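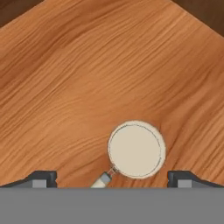 Bamell Family Court Opens Evening Program for Children Who Have to Testify

OTCOMBE, November – Children called as witnesses in abuse and neglect cases in Otcombe can now visit the courtroom before their hearing, meet the judge's staff and practice speaking into the microphone, all in the evening when the building is quiet. The Bamell Family Court opened the program this month together with the Dekker Center for Child Advocacy, and the first families have already been through the doors!

A visit lasts as long as the child wants it to. Some children try every chair in the room (the judge's is the favorite by a wide margin) and others just want to know where the bathroom is and which door they will come in by. An advocate from the Dekker Center stays with them the whole time and will be the same person who sits beside them on the day they testify. The facts of the case are never discussed during a visit.

"I have wanted this for as long as I have worked in this building," said Arnout Kuipers, director of witness services at the court. "A nine-year-old should not be seeing that room for the first time on the morning she has to talk about the worst thing that ever happened to her. We had a boy in last week who asked if the flag was heavy. He got to find out. He went home talking about the flag."

More than 230 children were listed as possible witnesses in the Bamell court last year, and 128 of them were called. Until now, preparation was usually a phone call to a parent or foster parent and a printed sheet in the mail.

The program has 10 trained advocates, and 2 of them work in Spanish as well as English. Visits start at 5:30 p.m. and are free. Brothers and sisters are welcome, and so is a stuffed animal or a blanket from home. Children who live in Prillwood and the outlying towns can ask for a ride when they book.

Prosecutors, defense attorneys, caseworkers and caregivers may all request a visit on a child's behalf. Requests should reach the court at least a week before the hearing, though staff will do their best with shorter notice. Forms are at the clerk's window on the ground floor and at the front desk of the Dekker Center.

Media contact: Witness Services Office, Bamell Family Court, Otcombe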